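Keeping your pick planner out of the bin walls
Posted 30/12/2018 by Lev Zhuravel

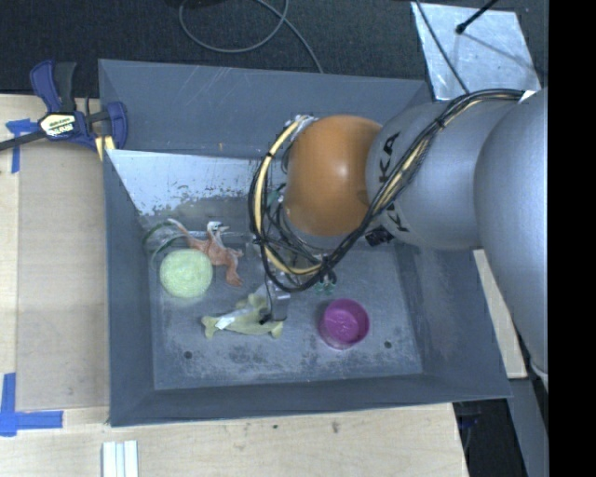 I get a lot of mail about bin picking, and most of it boils down to one thing: the detector finds the toy just fine, and then the arm tries to go through a wall to reach it. So let's fix that in Plurnlow, the little planner I've been working on since May.

First, measure your bin at the floor and again at the rim. If the sides slope (mine do, and I ignored that for way too long) a plain box model will lie to you. Put both sets of numbers in bin.yaml and let the loader build the walls.

Next, crop your point cloud to the inside of that shape. Start with a 75 mm margin and shrink it until toys near the walls show up again. Scuffs and shiny spots on the floor will give you ghost points, so turn on the cluster filter and drop anything under 500 points. Soft toys are big – they'll survive it.

Now the part people skip! Your collision model needs the cables too. I add a fat capsule around the wrist that covers the whole loop of cable, plus a little extra for when it swings. Yes, you'll lose some grasps. My last test batch had 3,776 candidates and the capsule threw out nearly half. I'd still take that over a snagged connector.

Last, sort what's left by approach angle, steepest first, and run it with the --dry flag. Watch the path in the viewer before you send anything to the arm. If every grasp gets rejected, your bin frame is probably upside down – check the sign on z and try again.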